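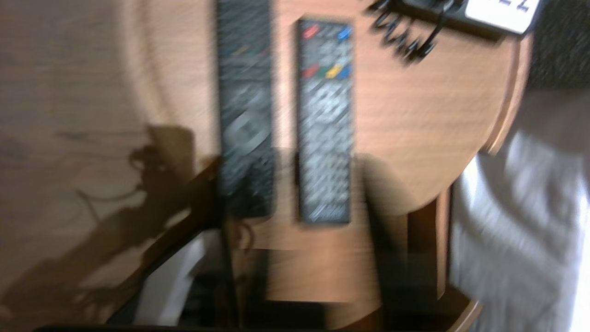
Vuvton put out 14 records between their first cassette and the split, and I have been re-ripping all of them from the discs. Drulik is the one that keeps causing trouble.

There are two masters in circulation. The first pressing has 54 minutes of music and leaves about as much headroom as you would expect from a small label with no budget. The reissue on Juda is louder by several decibels and fades the last track early. Streaming services carry the Juda version, which means most people have never heard the full ending.

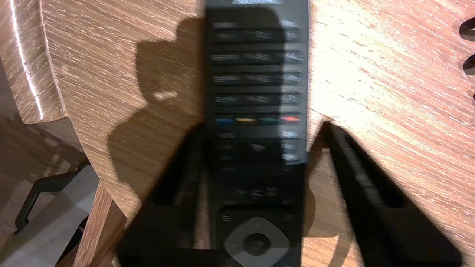
Black TV remote with rubbery keys.

I compared track 7 on both. After level matching, the drums on the older disc have a clear attack and the bass sits lower. On the reissue the peaks are clipped flat through the whole second chorus. The tape hiss in the intro is also gone, and some of the cymbal decay went with it.

The Maksymiv sessions, added as bonus tracks, seem to come from a different tape machine. They run slightly fast. Slowing them down by a little under one percent puts the organ back in tune with the album takes.
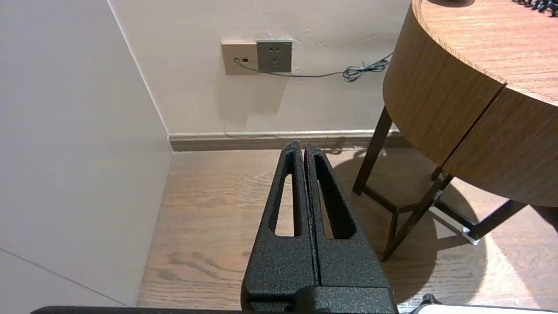

Wood floor, toward the corner of the room.

My library is now at 3,045 tracks, all FLAC, tagged by pressing as well as by title. I keep both versions of Drulik and play the old one. The live album is next, once I find a copy with a readable second disc.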